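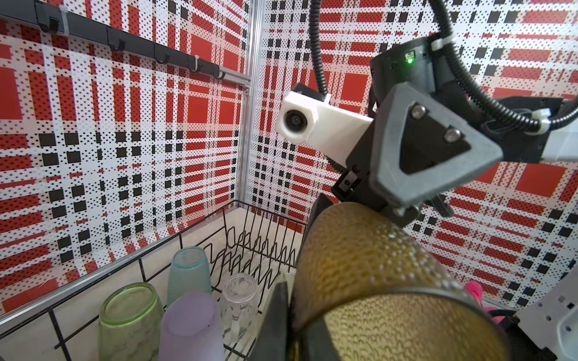 What did the Corngate kitchen grant pay for between January and the end of May?

It paid for glassware, cups, drying racks and hook rails for the shared kitchen, and for the labour to install the rails.

**Progress report to the Tondo fund, Saturday, May 29, 2021**

Of the 757 items on the approved list, 700 have been received and put into use. The remainder consists mainly of replacement tumblers on back order from Promport, which has confirmed delivery for July.

Textured amber glasses and frosted cups in green and teal were chosen so that residents can tell their own drinkware apart at the sink. Cups are placed upside down in a black wire rack to drain, and a rail with black hooks is fixed to the wall.

Expenditure stands at 85 per cent of the grant. The Yáñez wing opened its kitchen 19 days behind schedule, owing to plumbing work outside the scope of this funding. No change to the budget is requested.

Outstanding work:

- receive and shelve the July delivery
- label the cupboards in the Yáñez wing
- submit final invoices and the closing statement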